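Sep 11, 2019

Table day. The small plank table has been on the list since May and I finally gave it the afternoon. Notes while I still remember the sequence.

Started with the top. The boards run side to side and the joints collect everything, so I went along each one with a dry toothpick first, then the soft brush, then a cloth barely damp with soap. Cross-grain wiping just packs the dirt in. Changed the water twice. The finish is thin towards the front and I suspect the last owner used something with ammonia in it. Yutong Guo says the Filach oil will even out the colour. I'm not convinced, but I have 200 mL of it and no other use for the tin.

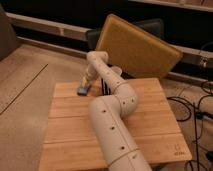
Checked it for level next. It rocks on the diagonal, back left to front right. One folded strip of card under the short leg reduced it, two strips took it out. Card compresses, so I'll cut a proper shim from offcuts. The Denetti glides I ordered are the wrong thread and have to go back. Return postage is on me, apparently.

Screws underneath: one was turning freely in its hole. Packed it with a matchstick and wood glue, trimmed flush, left it alone. The rest took less than a quarter turn each. I didn't force any of them. Softwood cleats strip easily and I have done that once already, on the bench in the hall.

Saodah Ginting rang in the middle of this about the shelf brackets. She wants the Etard ones, 50 mm deeper than what I had drawn. That puts the lower shelf over the power point, so either the shelf goes up or the brackets go back to the original size. Told her I'd measure again on the weekend. She also wants her clamps back, which is fair, as I have had them all winter.

After the call I sorted the small stuff. The rule is the same as last time: if it has no place within reach of the table it goes in the tub, and the tub goes in the hall cupboard. I filled the tub faster than I expected. Two odd hinges, a jar of picture hooks, the Adomaitis catalogue with the page corners turned down – kept the catalogue, binned the hooks.

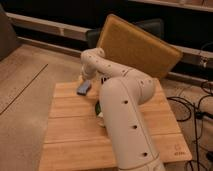 The plank table, with the blue-grey block lying at an angle on top.

Oil test: one coat on the underside, rubbed in with a rag, excess off after 6 minutes. It darkened the timber more than I'd like. The tin says the tone settles after a day. I'll compare it with the untreated side tomorrow in daylight, as the ceiling light in there turns everything orange and is no use for judging colour.

Still to do: cut the shim, return the glides, measure the lower shelf against the power point, find the lid for the tub. Rags are laid out flat on the concrete outside to dry, not bunched up.

Stopped at around 2 hours. Left knee is sore from the floor. Leftover soup for tea, then the clamps into the car so I don't forget them again.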